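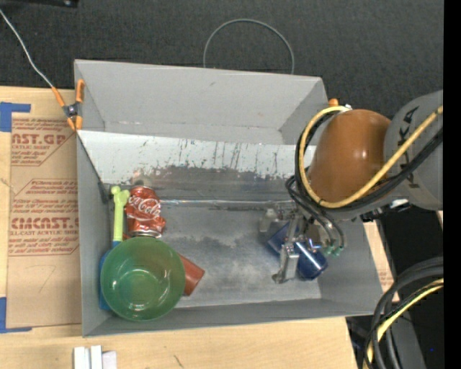
Can a machine do your chores yet? Some of them. Quick notes, fixing this page up as I go.

Sorting recycling. Close. An arm can pick a crushed can out of a bin of mixed junk on a good day. Thin clear stuff and nested bowls still trip them up. For now: rinse, shake dry, don't stack cups inside each other. Helps you too.

Floors. Yes, go ahead. Pick up cords and socks first, every time. Empty the dust cup after each run, not when the light comes on.

Dishes. The dishwasher is your robot. Loading it is still on you. Bowls face the middle, nothing blocking the spray arm. Clean the filter once a month, hot water and a old toothbrush.

Laundry. Washing yes, folding no. Saw a folding demo in Toledo in October, one towel took 12 minutes. I can do a basket in that.

Shop cleanup. Arms are fine when the parts are all the same and sit in the same spot. A bin of odds and ends is harder. Same rule for people really: one bin per kind of thing, label on the front, shallow beats deep. Spring clamps go on the bin rim where you can grab them.

Cost. The small Lurkutley floor unit was $500 at my store. The Ultis bench arm is 2,000 and you still have to set it up yoruself. A plain sorting rack, $29. Get the rack first.

Windows, next update. Still waiting on the Flanska to ship.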